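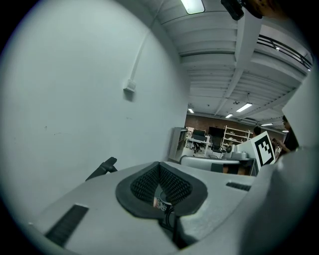 August, 9 pm

Sourdough dye pots, second go. The onion skin bath came out a gorgeous deep colour this time! Soaked 590 g of skins overnight (thanks to Amber for hoarding them), simmered, strained twice, then in went the Lorau wool. Mordanted with alum as before -- no iron yet, I want to see the plain gold first.

Mattes reckons the grey batch from Plavwood was scoured badly and that's why it took up unevenly. Could be. I'll rewash a skein and try again.

Ordinary tap water throughout. Nuno's rainwater pot was brighter, so that's next, with the same weight of wool and the lid on.

To do: label skeins 7 and 9, ask Berkay for more alum, rinse the big strainer. Eucalyptus leaves after that, can't wait!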